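# Greifer im Vergleich — Handout zur vierten Sitzung

Vorab: Wer letzte Woche gefehlt hat, holt sich bitte das Blatt zur Kalibrierung bei Neema Nyamweya, ohne das kommt ihr heute nicht weit.

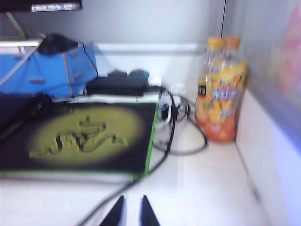 *Abb. 1: Blick der Handgelenkkamera auf den Schreibtisch, Spitzfinger geöffnet. Bewegungsunschärfe beachten!*

Also, Greifer. Ich habe mich im November ziemlich in das Thema verbissen und drei Fingersätze gegeneinander antreten lassen: die spitzen Finger von Lema, die breiten Gummibacken von Tanier und einen adaptiven Greifer von Jolidard, den mir Idrisa Mabula für zwei Wochen überlassen hat (danke nochmal!). Der Arm war immer derselbe, der Regler auch, ein Drarkum mit Standardparametern. Geändert habe ich wirklich nur das, was vorne dran sitzt.

## Warum ein unaufgeräumter Tisch?

Auf einer leeren Platte mit Holzwürfeln sehen alle drei Greifer toll aus, das habe ich am Anfang auch so gemacht und mich gefreut wie ein Schneekönig. Dann kam ein normaler Schreibtisch dran, mit Kabelschlaufen, weißen Steckern, Mauspad und zwei Flaschen Orangengetränk hinten in der Ecke, und die Freude war schnell vorbei. Kabel sind gemein — sie geben nach, sie verhaken sich, und die weißen heben sich vom weißen Tisch kaum ab.

## Was ich gemessen habe

Insgesamt 152 Griffversuche, verteilt auf die drei Fingersätze. Als Erfolg zählt: Objekt angehoben und 10 Sekunden gehalten. Fällt es bei Sekunde neun runter, ist es ein Fehlversuch, da bin ich streng.

| Fingersatz | Kabel | Flasche | flacher Gegenstand |
|---|---|---|---|
| Lema, spitz | gut | schwach | brauchbar |
| Tanier, breit | schwach | sehr gut | schlecht |
| Jolidard, adaptiv | mittel | gut | mittel |

Bei den Flaschen kamen die Tanier-Backen auf 92 Prozent. Die Spitzfinger rutschen am runden Körper gern zur Seite weg, vor allem, wenn man nicht ganz mittig anfährt. Dafür kommen sie zwischen Kabelschlaufen hinein, wo die breiten Backen gleich den halben Knäuel mitnehmen.

## Kamera am Handgelenk

Schaut euch in Abb. 1 mal die Flaschenetiketten an: nicht zu lesen. Die Finger selbst bleiben dagegen deutlich erkennbar. Für euch heißt das: vor jeder Aufnahme, die in die Objekterkennung geht, den Arm anhalten und kurz warten. Ich nehme 2 Sekunden, das ist großzügig, aber ich hab's lieber langsam als verwackelt.

Und noch was zum Bildausschnitt: Die Fingerspitzen ragen unten ins Bild. Das ist praktisch beim Anfahren, frisst aber Fläche, also bitte die Maske aus Übung 3 benutzen, sonst erkennt euer Skript ständig zwei schwarze »Objekte«, die nie verschwinden.

## Bis Freitag

- Fingersatz wechseln und den Nullpunkt neu setzen (Schraubendreher liegt in der Schublade)
- je eine Versuchsreihe mit Kabel und mit Flasche fahren, Protokoll mitschreiben
- Greifkraft am Drarkum **nicht** über die Voreinstellung drehen, erst mit mir reden
- kurz notieren, welchen Fingersatz ihr für gemischte Tische nehmen würdet und warum

Bei mir steht da momentan Jolidard, mit Bauchschmerzen wegen der Kabel. Idrisa sieht das komplett anders und schwört auf die Spitzfinger, fragt ihn ruhig mal in der Pause.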